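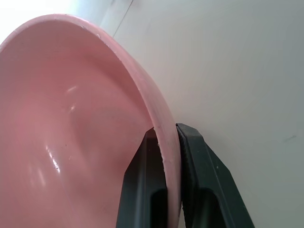 Julness Secondhand Kitchen Shop: Your Questions

When can I bring things in?
Any time the side door is open, which is mornings for most of the year and all day in February, when everybody seems to clear out their cupboards at once (we love it, please keep coming!). If you have more than a carload, give Dale Kowalchuk a ring first so he can make room in the back.

What do you take?
Plates, mugs, mixing bowls, baking pans, flatware, jars with lids, and just about anything else you would cook or eat with. We can't take knives without a cover, nonstick pans that have started to peel, or anything with a plug. I know that last one disappoints people, but we have no way to test it.

Is a chip a problem?
It depends on where it is. A chip on the foot of a bowl is fine and we'll simply mark the price down. If the rim is chipped or the coating is flaking, we sell the piece as a planter or a catchall, with a yellow sticker so you know it isn't meant for food. Plenty of our regulars go straight for the yellow stickers, and I have three of them on my own windowsill full of parsley.

How are prices set?
Noémie Chan prices everything by hand, and she is generous. Most single pieces are 50 cents, and a full dinner set is rarely more than a few dollars.

Can you hold something for me?
Yes, until closing the next day we're open. Leave your name at the counter and please do come back for it, or call if you've changed your mind. No hard feelings at all!

Do you lend dishes for parties?
We do, and it's my favorite part of the job. The party shelf has 120 place settings, none of them matching, and you can borrow as many as you need for a long weekend. Bring them back washed and dried, in the same crates.

Page updated 2018-10-02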